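FOR IMMEDIATE RELEASE
10/17/18

Bradum Toy Library Moves Into Former Shoe Store, Promises to Keep the Bench

IRNBRIDGE - The Bradum Toy Library, which has spent 12 years lending out other people's childhoods from a hallway behind the Irnbridge swimming pool, will open in a proper building with a proper door in January.

The new home is the old Oravec Shoes store on Kurwood Street. It has two large windows, a working heater and a long padded bench that the library has agreed to leave exactly where it is, after more letters on the subject than it received about the move itself.

Members will be able to borrow up to 2 toys at a time for 24 days, the same as now. The loan period was originally meant to be three weeks, but the first batch of cards was printed wrong and everyone got used to it. Membership stays at $12 a year per household. Households with no children are welcome to join and, judging by the waiting list for the marble run, already have.

"We will miss the hallway," the library said in a statement. "We will not miss the chlorine. For years our jigsaw puzzles have come back slightly larger than they went out, and we look forward to lids that close."

The Kurwood Street space is big enough for the whole collection to be on shelves at once, a first for the library. Board games will go along the back wall, where the men's formal shoes used to be. Dress-up clothes will have the old fitting area and its low mirrors. Ride-on toys will be kept by the door, on the theory that they were going to end up there anyway.

Fines are being dropped with the move. The library has looked into the matter and found that late fees brought in less each year than the cost of the envelopes used to ask for them. Anyone holding an overdue item, including whoever has had the wooden crane since before the pool was repainted, may bring it back with no questions and only a small amount of staring.

The library is also asking for donations ahead of opening day. Complete board games, sturdy puppets, wooden train track and building bricks are all wanted. Bricks do not need to come in the original box or match anything. Drums are politely declined, as the new building shares a wall with a dentist.

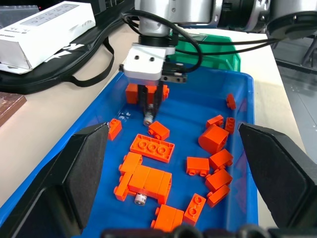 Orange building bricks in a blue plastic bin.

Donations can be left at the pool hallway during normal lending hours until the end of the year. Please wipe down anything that has been in a sandbox, and please do not leave bags outside overnight - the raccoons of Irnbridge have no use for a card game but will open one to be sure.

The first 50 households to visit in January will receive a canvas tote bag printed with the library's new logo, a spinning top. It was drawn as a turnip. The library has decided it is a top.

About the Bradum Toy Library
The Bradum Toy Library lends toys, games and puzzles to households in Irnbridge and the surrounding area. It is supported by membership dues and an annual bake sale.

Press inquiries may be made in person at the pool hallway. Visitors are asked not to run.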